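Grallwood Staff News

We use cookies to remember your newsletter settings. Accept / Manage

The kit line after the first months with the arm

Since August, part of the packing work at the Drevholm building has been done by a robot arm. Several people in other departments have asked what it does, who runs it and what happened to the jobs on that line. The short version is that the line still has seven people on it, the same as before, and that their day looks different.

The line packs kitchen starter kits for Kaltby. Each kit holds small utensils, a bottle and a printed card, and they go out in flat cartons. Until this summer every piece was picked by hand from a tray and set in the carton. A full shift meant the same reach to the left and the same turn to the right, all day, and wrist and shoulder trouble came up at nearly every safety meeting.

The arm, which we lease through Dizon, now does the pick for the small utensils. People load the table, check what comes off it, place the bottles and close the cartons. The target is 210 kits a shift. That was the target before the arm came in and it has not been raised.

Tài Trịnh is lead on the line. He was a packer there for two years before he took the job, and he spent most of the summer learning to set up the arm instead of packing. "I thought I'd be watching a screen," he says. "Mostly I'm looking at how things are lying on the table."

How a piece is lying matters more than any of us expected. The small spatulas are a good example. They have a short neck between the blade and the handle, and the arm does best when the handle is toward it and there is clear space on both sides. In the approach view, the orange handle points back toward the two fingers, and the bottle is well over to the right.
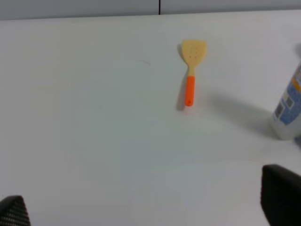 What has changed for the packers

The biggest change is the rotation. Before, a person stayed at one station for a whole shift. Now everyone moves every two hours between loading, checking and closing. Some people like this and some don't. Two of the longest-serving packers asked to stay on closing, and for now they have been allowed to, with the others rotating around them. That will be looked at again when the winter schedule is made.

The second change is talking. The old line was side by side, and you could talk to the person next to you all morning. The loading station is now at the far end with a guard rail between it and the rest. Nhàn Bạch, who packs on the early shift, brought this up in the first week and has kept bringing it up. "It's easier on my hands, I'll say that," she told us. "But the end station is lonely. I'd turn the table if it was up to me." Maintenance has measured for a turned table. It means moving a power drop, so it has been put on the list for the next shutdown.

The third change is the stops. When the arm misses a piece it waits for a person to clear it, and in the first weeks this happened often enough that people were annoyed by it. It is better now. Some of the improvement came from the supplier and some of it came from the packers, who worked out that they should leave more room around the thin pieces. Tài wrote their tips on a card that hangs at the loading station.

Shadows were on that card from the start. The light comes in from the right side of the table, and a bottle on that side throws a broad one to the left. It isn't always a problem, but new loaders are shown it on their first day. They are also shown the camera view, so they can see what the arm has to work with: the blade with its small round holes, the shadow along the left of the handle, and only the left part of the bottle with its blue label.
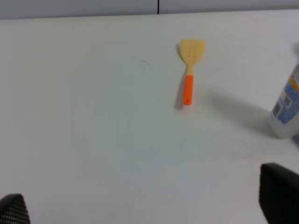

Will the arm be added to the other lines this year?
There is no plan for that. The kit line was chosen for its small, repeated pieces, and the other lines in the building handle mixed cartons that the arm is not set up for. If that changes, the people on the line concerned will hear it at a shift meeting before it appears in this newsletter.

Training places

Tài is running setup training for anyone on the kit line who wants it. It is paid time, in the last hour of the shift, and it covers loading, clearing a stop and restarting safely. You do not need to have worked with machines before. People from other lines can ask too - places go to the kit line first, but there is usually a spare one. Put your name on the sheet outside the break room or speak to your lead.

7 comments | 2 shares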